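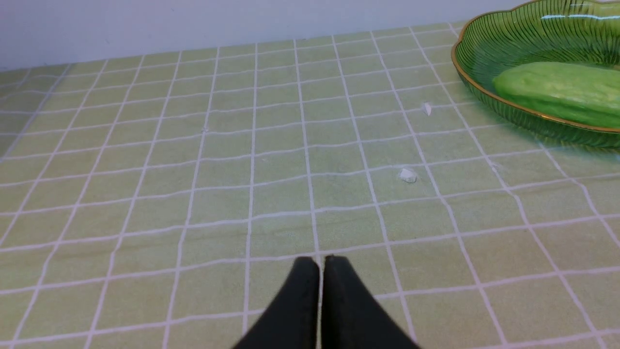 Wrist cam, fingers nearly shut, plate off to the upper right.

February 18, 2023. Grindville bench. Me on the arm, Beathag Munro on the log and the stop button.

Plan for today was the long fingers against the stubby ones we ran in January, same cloth, same veg, same bag. Got through the long ones. Stubby ones only half done, more on that below.

Wrist view first, as that was the bit I was worried about. With the fingers near closed the gap lines up nicely with a grid line on the cloth, so you can eyeball the yaw without opening the overlay. Much better than the January mount, where everything leaned left and I kept correcting for something that wasn't there. Horizontal lines still bow a bit. Calibration file is 534 if anyone wants to redo it, I didn't touch it.

Problem: the plate. Green glass, ridged, green cucumber on it, green cloth under it. Depth off the wrist cam is rubbish on the glass, it reads the cloth through it half the time and then jumps up to the gold rim. Halliday's notes said to expect this and I didn't read them till lunch. Colour isn't much help either. Ended up teaching the plate height by hand and locking it, which is cheating but fine for a finger test.

Controller: ran the Skimness box all morning on the default gains. Soft on approach, OK near the table, then a little shudder if you reverse quickly. Beathag thinks it's the cable dragging on the elbow and not the gains at all. She may be right. Put a tie on it and try again before blaming the box.

Then the bag.
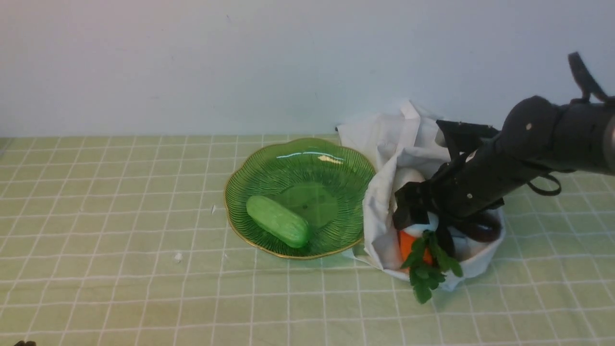

Head cam. Gripper in at the bag, cucumber on the plate.

The bag is the real test and always was. Hard toy on a flat table, any finger will do it. Soft cloth with the mouth flopping shut is another matter. Long fingers get down between the veg without shoving the whole bag into the wall, which the stubby ones did in January more or less every run. Against that, the tips pick up a fold of cloth very easily and you don't know untill you lift. Current reading hardly changes for one layer of cloth. Need a better cue than current.

Head cam is the one to trust for this part. Wrist view inside the bag is just dark, white, dark. Beathag drove two pulls from the head view alone, with the wrist window minimised, and was quicker than me with both. Annoying.

Settings, so I don't lose them:
speed limit 4 on the pendant for anything over the bag
force cap 8 on the same scale, 6 slips on the eggplant
settle time back to default, the longer one made no odds
exposure on head cam fixed, NOT auto (auto hunts when the arm comes over) 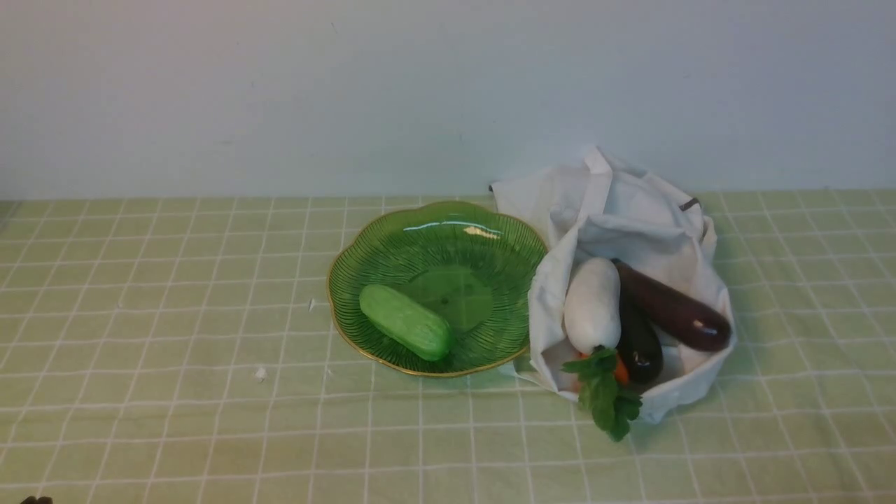 Head cam, arm out of the way. Radish still in the bag mouth with the eggplants, carrot tucked under.

Used views like this for the pick order. The radish is the easy one, smooth and bright and pretty much upright, the detector likes it. Eggplants it keeps merging into one long blob, the blackish one and the purply one, doesn't seem to care that the colours differ. Carrot is mostly hidden so it goes for the leaves and calls those the carrot. Would grab leaves and pull. Not sure that's wrong as a tactic but it isn't what we asked for, and the leaves will come off one day.

Closing point on the radish matters more than I thought. Middle is good. Near an end it squirts out, same as the cucumber does. Long fingers have that taper and the pads only really touch over the last bit, so a centimetre off is a lot.

Illville pads (the soft grey set) still not here. Chase Monday. If they don't come I'll cut some from the old sheet, it was all right on the stubby ones.

Log is over 1,710 lines and most of it is the joint limit warning repeating. Someone please turn that down, I can't find teh flag.

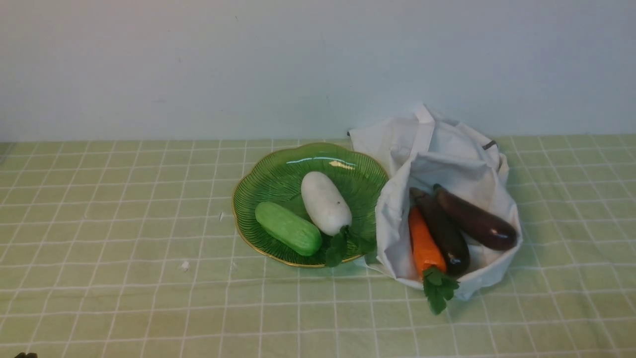 Still to do

Stubby fingers, bag part. We did the plate part only, then ran out of time.
Same run with the wrist cam off, to see if it's earning its place at all.
Cable tie on elbow, then fast reverse on the Skimness box, default gains first.
Detector: relabel the leaves. Separate class for tops, or fold them in with the root? Radish has them too, so whatever we pick has to work for both. Ask Halliday.
Try a plate that isn't glass. Plain white, anything.
Bag strap: flops differently each time we reset. Mark a start position on the cloth or we're comparing nothing with nothing.

Beathag has the stop button log in her book, not copied here yet. Long fingers left on the arm.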